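Gripper notebook, hand-held unit 2
Oct 4, 2019, Kiltisbridge, C. Seol

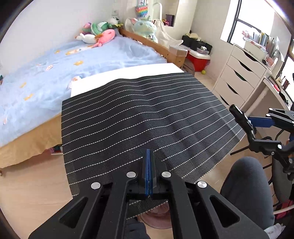 Unit 2, jaws closed, blue pads together.

Pad change and joint check at 2,933 cycles. Interval on the Semwal sheet is 1,000, so this one was overdue. Last change was in August.

Old pads had a groove near the tip on the left side. Fitted new pair from the Orkau bag, wiped the seats with alcohol first. Closed on a paper strip: held at the tips, slipped slightly at the base. Backed off the left pad, reseated it, repeated. Holds along the full length now.

Screws at the linkage joints: two inner ones fine. Outer right took a quarter turn before it bit. Threadlocker on that one only, left overnight before use. Linkage moves freely with no side play I can feel.

Zeroed the opening reading with jaws closed. Reads 2 counts high after ten open/close strokes, same as before the change. Leaving it.

To do: order pads from Bolell, last pair in the bag. Recheck outer right screw at next session.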